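Workshop tips for a one-person photo business

These notes come from shooting products and small events out of a spare room for a while. Most of them are about keeping gear clean, charged and easy to find. Take the ones that fit how you work.
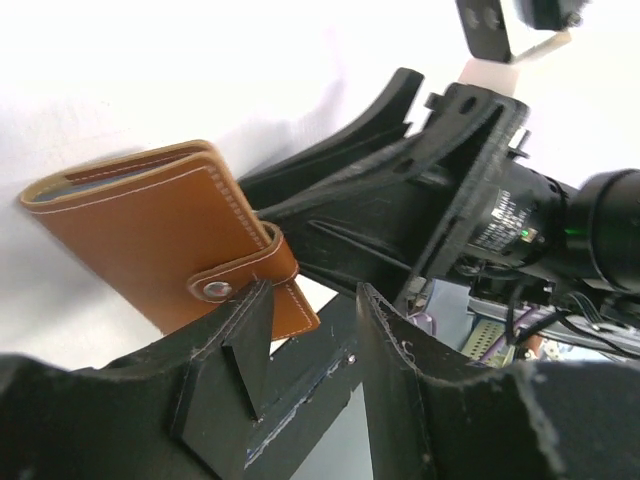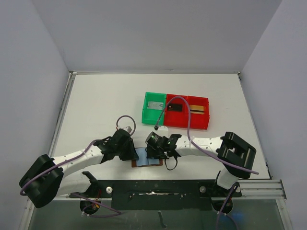 Batteries
Number every battery with a paint pen and write the month you bought it on the same side. Charged ones go in the case with the contacts down, used ones with the contacts up. Store spares half full if they will sit for more than a couple of weeks. If a battery has swollen at all, stop using it and take it to a recycling drop-off. Don't put it in the kitchen trash.

Memory cards
Copy the whole card to two drives before you format it. Format in the camera, never on the computer. I keep a 500 GB drive just for the current month's jobs and clear it once the client has signed off.

Lenses
Blow first, brush second, wipe last. A wipe on a gritty lens will scratch the coating. Wash microfiber cloths by hand with a drop of dish soap and let them air dry. Fabric softener leaves a film that ends up on the glass, and so do dryer sheets.

Damp
If the room gets humid in the summer, put the camera bodies in a lidded plastic tub with silica gel. Mine sits at 46 percent on a cheap dial gauge and I leave it alone. Over 60 is when I would start to worry about fungus. The orange beads can be dried out in a low oven, but check the packet for the temperature first. Paper packets are better replaced.

White sweeps and backdrops
Paper rolls should be stored standing up. Laid flat on a shelf they sag in the middle and you get a ripple you can't light away. Cut off the dirty end when it needs it. For vinyl, warm water and a little dish soap will take out shoe marks, and a melamine sponge will take out most of the rest if you go easy. Senyo Boateng uses baby wipes on his and has had no trouble, though they left streaks on mine.

Small products
Wear cotton gloves for anything shiny. Museum putty holds up a ring or a bottle cap, but test it on the underside before you use it on something painted. Pull lint off fabric with tape wrapped sticky side out around two fingers.

Tripods
Rinse the legs in fresh water after sand or salt, extended, and leave them open overnight. Check the plate screw before each job. A coin in the bag saves hunting for a screwdriver.

Cables
Over-under coils, hook and loop ties, one hook per length. Tape a flag on each end with the length written on it. Extension cords that run across a floor get taped down along the full length with gaffer tape, not duct tape, which leaves glue behind.

Invoices
I write the invoice the same evening, before I edit anything. Payment terms are 14 days. Xuân Tiêu talked me into asking for the deposit up front and I should have done it sooner.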